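Week 7 notes: Two-arm coordination and the task layer
Reading time: 5 min

Last week's controller took a single joint target and tracked it. With two arms on one rail the planner has to deal with a 12-dimensional configuration space and a workspace in which each arm is an obstacle to the other. The Kamolrat planner treats the pair as one robot for collision checking and as two robots for timing.

Planning runs in two passes. The first finds a path for each arm separately, ignoring the other. The second steps both paths along a shared clock and delays one arm wherever the swept volumes overlap. This is incomplete – some problems need a change of path, and no delay will fix those – but it is fast, and on the Stildale task set it solved 959 of 1,000 queries. The remainder go to the joint planner.
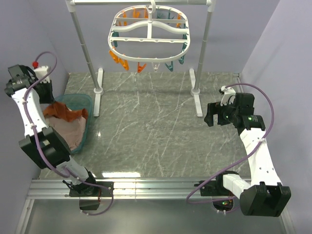 Fixed obstacles are entered as primitives, padded by 20 mm. Thin poles should be modelled as capsules; a bounding box around a whole stand will block the space between its uprights and make most hanging goals unreachable. Cables are not modelled. Keep wrist rotation within the soft limits in the config file, or the planner will happily wind a cable around its own link.

Cloth is handled in the task layer. A garment has no useful rigid pose, so Dimus returns a ranked list of grasp points with a confidence for each. Colour segmentation alone is a poor way to separate overlapping garments. Combine it with depth edges, and discard any point whose approach vector passes through the basket wall.

Before the lab, replay the supplied log (2,155 time steps) and plot commanded against measured position for both elbows. Check the sign convention on the right arm first – its base frame is rotated relative to the left.

Last updated: January 11, 2020
© Stalport Robotics Teaching Lab | Contact | Back to top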